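Plikelex Creditor Portal, User Guide
Section 4: Filing your claim and voting on a rescue plan

Read this section before you open the voting page. It is for suppliers, employees and lenders who have a claim against Bekstead Regional Air or another company that is in a rescue procedure on the portal.

4.1 Before you start

You need:
- the creditor number from your notice letter (17 characters, letters and digits)
- the invoices, contract or pay slips which prove your claim
- an e-mail address that only you can open

Note: The letter O is never used in a creditor number. If you see a round character, it is a zero.

4.2 Registering the claim

1. Sign in and choose My Claims, then New Claim.
2. Type the creditor number without spaces.
3. Choose the type of claim: Secured, Unsecured or Employee. If you have two types, make two claims. Do not put them together in one form.
4. Enter the amount in the currency of the contract. The portal makes the conversion by the rate of the day when the procedure was opened.
5. Upload the documents. PDF is preferred. The description field accepts up to 700 characters.
6. Press Submit and wait for the green line with the receipt number. Write this number down.

Caution: Do not close the window while the upload bar is moving. The claim will be saved as a draft, and drafts are not counted at the vote.

4.3 Giving your vote to another person (proxy)

1. Open the claim and choose Proxy.
2. Enter the full name and e-mail of the person.
3. Print the form, sign it by hand and upload the signed page.

The proxy receives a link. The link works for 2 days. After this time you must send a new one from the same page.

Note: An administrator with more than 2,000 creditors in one procedure can ask the Bezerra office to load proxies from a list. See Section 7.

4.4 Casting the vote

1. Choose Open Votes. Only procedures in which your claim is accepted are shown.
2. Download the plan and read it. The button Vote stays gray until the plan was opened once.
3. Choose For, Against or Abstain.
4. Check the amount of your voting interest. If it is wrong, press Dispute and do not vote yet.
5. Confirm with the code from your e-mail. 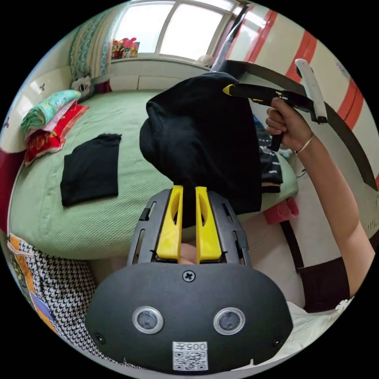

Text: Barbara Chmielewska
Technical check: Jailson Paiva, Wultedville
Last changed: 12th March

Caution: A confirmed vote cannot be changed in the portal. If you made a mistake, write to the rescue administrator before the meeting is opened and give your receipt number.

4.5 If something does not work

The code does not arrive: look in the spam folder, then press Send Again one time only. Each new code cancels the one before.

The claim shows "Under review": the administrator has not accepted it yet. You can still add documents with the button Add File.

The meeting was moved: votes already confirmed stay valid for the new date, except when the plan itself was changed. In this case the portal sends you a message and the page Open Votes shows the procedure again.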